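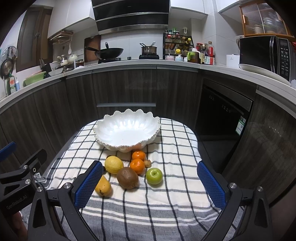 So the gripper project has finally moved out of the shed and into the kitchen! Miranda (I name everything, sorry) is meant to be my arm for sorting fruit into a bowl, and before I let any motors near it I want to know what the fingers need to do. Lemons I'm not too worried about. Kiwis are a pain – all that fuzz – and mangoes want a much wider opening than I'd drawn up back in April.

Trevor Bickerstaff reckons I should log 500 grabs before I write a line of code. I'm on 336, and my thumb is feeling every one of them. Next job is the servo mount, which I've now printed twice with the holes on the wrong side. Third go is on the printer tonight.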